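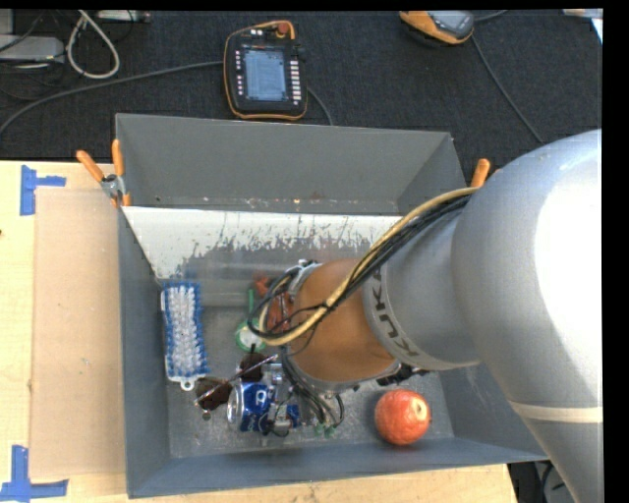 From: Kwesi Darko
To: Ninwood workshop list
Subject: Re: [ninwood] Picking from the bin, again

On Plelatar, the former owner of my evenings, someone wrote:

> Are you still strapping the hose along the outside of the arm? Ours
> snagged on the bin wall within 7 minutes. Also, what happens when two
> things are touching? Distow just treats them as one big thing and
> goes for the middle.

Yes, still outside, held down with cable ties. I leave a fat loop at the wrist, so it can turn without pulling anything tight. It looks like plumbing done by a nephew, but it hasn't snagged since May.

As for things touching: same here. Distow saw the sunglasses and the drinks can as a single blue animal with legs and aimed for its waist. I've put a crude split step in front of it, which I call Akpalu after the aunt who used to break up fights at weddings. It helps with cans. It does nothing at all for sunglasses, because the lenses go dark and the wire frame vanishes – the arm then has a go at the floor of the bin.

Settings, for those who asked: 400 points per grasp, 7 tries before it gives up and sulks. Raising the tries only made it sulk later. The log is at 666 grasps, and I'd like it to move off that number soon.

Has anyone got a decent way of finding thin metal frames on a scuffed metal floor? Matt paint has been suggested. I'd sooner not paint the bin until I've heard from someone who's tried it.

Kwesi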